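Teleop working group, notes from 2025-01-23
Taken by Kalkidan Tamiru (so if something's wrong, tell me and I'll fix it)

There: Sosina Alemayehu, me, the two folks from Imorex on the phone, and most of the Tsegaye crew, who came in partway through item 1.

1. Where we are with the restocking task

Sosina started us off. We now have 180 usable demonstrations for the snack and bottle task, all done by remote control with the two arms. Brirov wants 3000 by September, and there was some groaning at that. I said I thought we could get there if we stop changing the setup every other week - I may have said it twice. Sosina pointed out that I'm the one who keeps changing the setup. Fair enough.

We spent a good while on the wrist view, because that's what most of the operators steer by once they're close in.
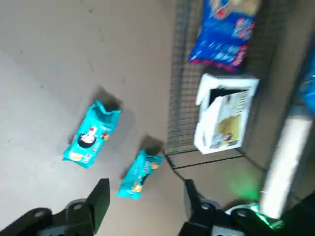
Wrist view, both teal packets and the wire basket.

The Imorex folks asked if people get lost at this angle. Yes, at first! Everything looks tipped over and you push the wrong way. I told them it took me more than 50 tries before I stopped thinking about it. Sosina says newer people do better if they glance up at the wide view first and only then go to the wrist one. We agreed to put that in the operator notes. I'll write it up.

We also talked about soft packets versus boxes. Soft ones are harder to demonstrate well, as you can squeeze them in the wrong spot and still get a pick, and then the arm learns the bad squeeze. Sosina wants those runs tagged instead of thrown out. Tsegaye would like them thrown out. We left it at tagged for now, and Sosina will send a short list of tags.

2. One operator or two

This one went long. Right now one person drives both arms, and the bottles side tends to sit still while all the attention goes to the basket side.
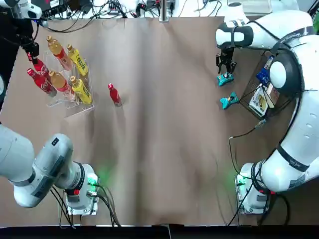

Saruvov offered to lend us a second set of hand controls so we could try one person per arm. I like the idea, but I worry about two people's habits ending up mixed in the same run. Tsegaye had the opposite worry, that one tired person makes sloppy runs on both sides. We're going to try three sessions with two operators and compare. Sosina will book the time, I'll sort out the controls with Saruvov.

3. Hand guiding

Short one. Imorex asked if we'd still consider moving the arms by hand for the bottle rack part. We tried it a bit last fall and people's hands kept getting into the camera view. Parked until after the two-operator sessions.

4. Anything else

Please name your runs properly. "test new final" tells me nothing, and I had to open every one of them.

Next meeting: once the three sessions are done. Sosina will send the invite.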